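Gathering examples at the dressing table

23/10/2020

I said in June that I would write something about the collecting side of the work at Fusside, and then I didn't, so this is it. Most of what I have put on this blog has been about training runs and what went wrong with them. The part before that, where people sit or stand and do a small job with their hands over and over, gets a line or two at most. It takes up far more of our week than the training does.

The set we are building now is called Olon. It covers small jobs on bedroom furniture: picking up an ornament, putting it down somewhere else, moving a vase without tipping it. The person doing the job holds a gripper in each hand and does everything with those. We record what the grippers see and where they are, and the model later has to learn the movements from that.

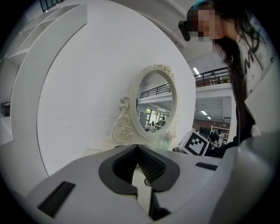

Choosing the furniture took me longer than it should have. Our first table at Curthorpe was a flat grey bench with nothing on it but the things to be picked up, and the model learnt that bench very well and not much else. So for Olon I wanted something fussy. The mirror has scrolls and carved roses on its frame, and its glass gives back the windows, the balcony railing and somebody standing in the room, so the model has to cope with a second, smaller room that it can't reach into. A single pale pink flower in a clear vase makes a decent object too, because clear sides are hard for it.

I was warned off mirrors by more than one person. The worry was that the tracking would pick up a marker cube in the glass and take it for the real one. That did happen in early sessions. We now check each recording for sudden jumps in position and throw out the stretch on either side of a jump. It costs us some good material, but I would sooner lose that than train on a hand that leaps across the table.

A session is 30 minutes and then a break. We tried longer and the movements got lazy towards the end, with wide swings and a lot of bumping. An attempt counts as one example from the moment the grippers leave the start position until they come back to it. On a good day we get through 13 sessions between all the tables, though the afternoon ones are always slower.

People ask whether we script the movements. We don't, much. The card on the wall says what has to end up where, and how you get it there is up to you. I did write stricter cards at the start, with the order of the hands and so on, and the examples came out stiff and all alike. The only rules left are to keep the cubes facing outwards where you can, to avoid crossing your wrists, and to leave a failed attempt in if you recover from it. A dropped ornament that gets picked up again is worth a lot to us. We hardly have any.

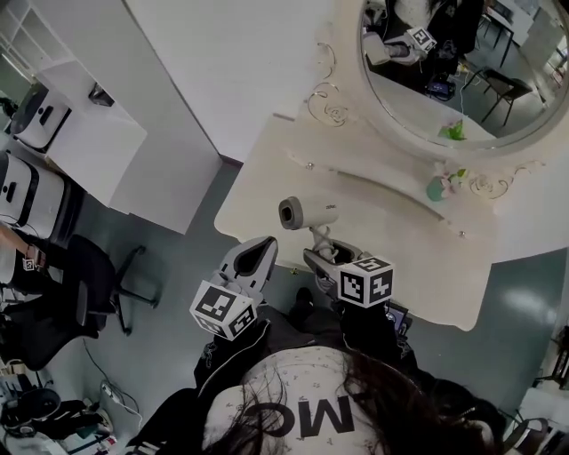

What the numbers look like

As of this week Olon has 1514 examples that passed checking. That sounds like a lot until you split it by task, and then some of the tasks look very thin. There are 18 tasks on the list and the two easiest ones have been done far more than the rest, which is my fault for putting them at the top of the sheet. I have turned the sheet upside down and we will see if that evens things out.

Checking is still done by eye. I play each example at double speed and mark it keep, trim or drop. Grecu, the little tool I wrote for this, remembers where I stopped and sorts the doubtful ones to the front, and that is all it does. I keep meaning to add a way to compare two examples of the same task side by side.

The thing that catches me out most is height. A table like this has a raised back and a curved front edge, and someone leaning over it holds their arms differently from someone sitting at it. 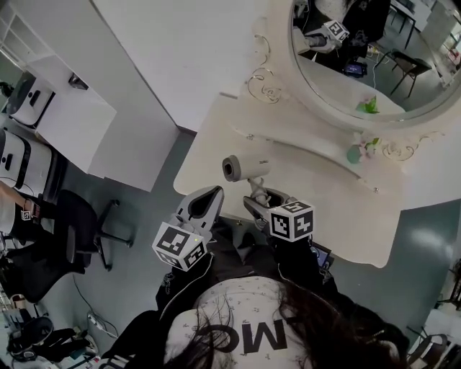
So I have started noting down whether each session was done standing or seated, and I wish I had done it from the beginning. For the older sessions I am going back and working it out from the recordings, a few each evening. It is dull but not difficult.

Next on the list is to shift the ornaments about between sessions, as they have been creeping back to the same spots. After that I want to try a second mirror with a plain frame and see whether the model notices. I'll put the results up when there are any.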